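How Does a Password Keep a Secret?

Think of a secret word that opens a door. That's a password! But did you know that a good website never keeps your password at all?

It keeps a scrambled version, called a hash. Say Shona picks the password "gindwood". The computer mashes it up and gets a long jumble of letters and numbers. Next time she logs in, it mashes up what she typed and checks whether the two jumbles match. If they do, she's in!

The really clever bit is that scrambling only works one way. It's a bit like making a smoothie. You can blend a banana, but you can't un-blend it!

Change one tiny letter and the whole jumble changes too. Try "gindwoof" and you'd get something totally different. Wow!

So what makes a password strong? Length! A password with 3 letters can be guessed in a blink, because computers are super fast guessers.

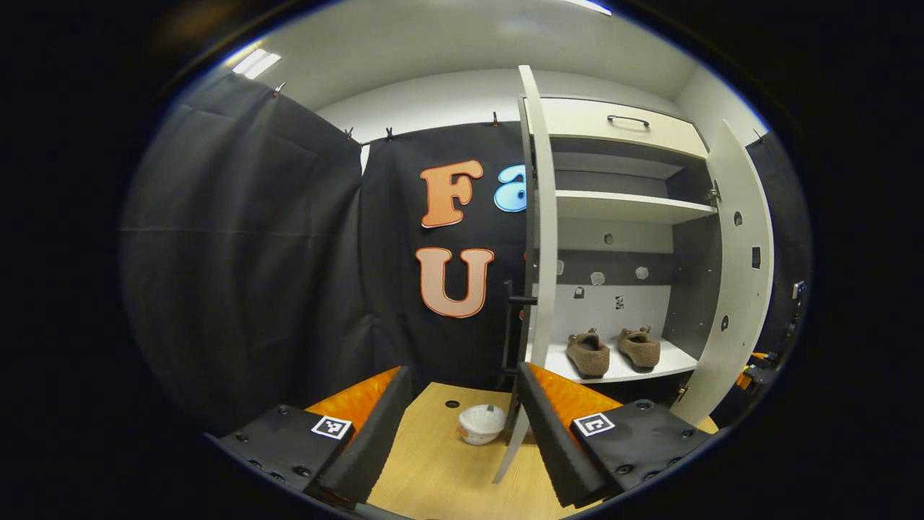 A longer one, made of 5 silly words stuck together, takes them ages and ages. How about purple, teapot, walrus, sock and thunder? (Don't use that one, make up your own!)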